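Butcher block (table and counter tops)

Butcher block is a building style in which many strips of wood are glued side by side to make one thick, solid slab. It is one of the best-loved surfaces for tables, benches and kitchen counters, and it is easy to see why! Each strip keeps its own color and grain, so every top has a pattern that will never be repeated.

How it is made

Strips are cut to the same thickness, brushed with glue and squeezed in long clamps until the glue sets. The slab is then planed flat and sanded. In edge-grain tops, the kind most often used for tables, the long edges of the strips face up. End-grain tops show the cut ends, like a checkerboard, and are wonderfully kind to knives.

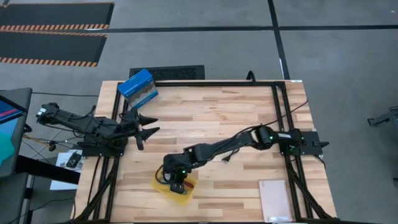 Maple is the classic choice in North America. It is hard and pale, and its fine grain hides small scratches well. The Prakberg workshops in Ziltesville built their name on maple benches, and their order book for one busy year lists 3566 tops, 2401 of them for schools.

Color and grain

A single top can run from cream to deep honey. Makers at Vasić, a small firm in Tarkdale, lay out the strips dry and shuffle them up to seven times before gluing, looking for a lively mix of light and dark.

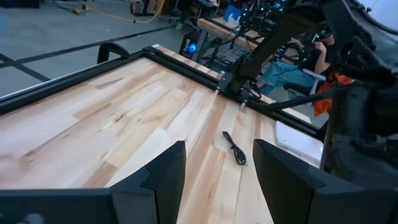
Pale cream, tan and honey-brown streaks in a light wooden tabletop, with a thin black cable.

Use as a work table

Wood is a fine surface for hobby and electronics work. It is gentle on small parts and doesn't ring or rattle when a tool is set down. Many owners add metal rails along the edges, which give clamps and fittings something firm to hold. 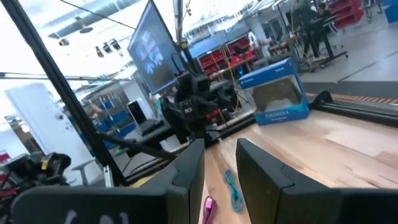

Teal-blue and magenta-pink cables on a blond wood top, with a boxed game controller farther back.

Care

A bare top needs mineral oil, rubbed in along the grain and left overnight. New tops usually get four coats in the first month. Spills should be wiped up quickly, and dents can often be raised with a damp cloth and a warm iron.

See also: Cutting board; Workbench; Maple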